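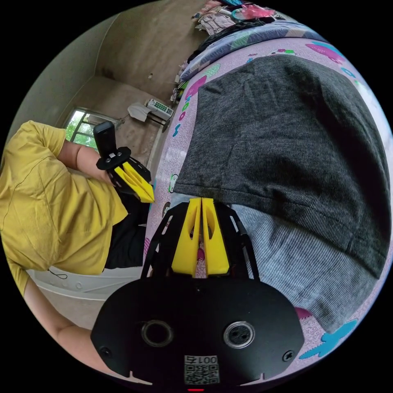

Bedding and washing temperature

palar_35
I bought a cotton duvet cover from Uvora, 400 thread count. The label says 40 degrees but my mother always washed the sheets at 60. Will the color suffer much?

obeidat
Mine is from the same shop. I wash it at 60 every second week and it is fine – only a little softer.

pircombe121
I don't agree. My dark set became pale after one winter of this. Follow the label, and dry it inside out.

obeidat
Maybe your detergent has bleach in it? Mine is for colors.

pircombe121
No, it was liquid, without bleach.

palar_35
Thank you both. I will try 40 first, and 60 only for the pillowcases.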